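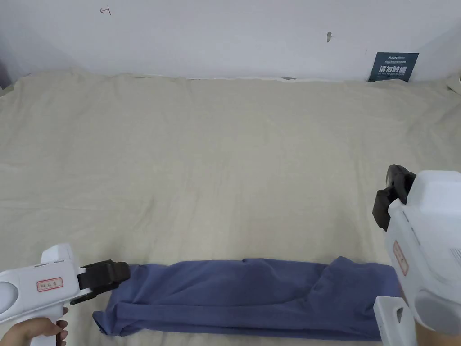

A blue-gray garment in a long strip on a beige cloth.

Strip folding (also long folding or, in some packing guides, the Salholm fold) is a way of reducing a garment to a narrow band before it is rolled, doubled over or laid in a drawer. It is used mainly for trousers and long-sleeved shirts. Supporters say it saves space and prevents creases. The first claim is partly supported; the second is doubtful.

Method

The garment is laid on a flat surface, usually a bed or a table covered with a cloth. Trousers are closed and folded leg over leg. Shirts are laid face down with the sleeves brought in across the back. The long sides are then turned toward the middle until a band is left, and loose ends such as cuffs are tucked under. Some versions roll the fabric lengthwise instead, giving a softer band with no sharp edges. Descriptions of the method rarely agree on how wide the finished strip should be, and several leave out the collar entirely.

Bunching is common where the fabric is thickest. In trousers this is the waistband and seat, and in shirts the shoulders. Manuals tend to treat the resulting bulge as a beginner's mistake, although it also appears in their own illustrations.

Origin of the name

The name Salholm fold is usually traced to a housekeeping booklet issued by the linen supplier Konlow. The booklet presents the technique as traditional but names no source, and no earlier use of the term has been found. Household manuals printed before it describe much the same fold without giving it a name.

Claims and criticism

The most repeated figure, a space saving of 92 percent, comes from a Konlow leaflet that does not say what the strip was compared with. The textile writer Braulio Sandoval tested the method on 16 garments in an article dated November 21, 2019. He found that 9 took up less drawer space than when folded flat, 6 showed no difference, and one heavy shirt took up more. The test used a single drawer and has not been repeated.

Sandoval also questioned the claim about creases. Long folds spread pressure along the length of the cloth, but soft wrinkles still form wherever the layers shift. Knits generally come out better than woven cotton, as they do with most folds.

Related methods

The Jidmont roll starts from the same strip and coils it from one end. Whether it deserves a separate name is disputed.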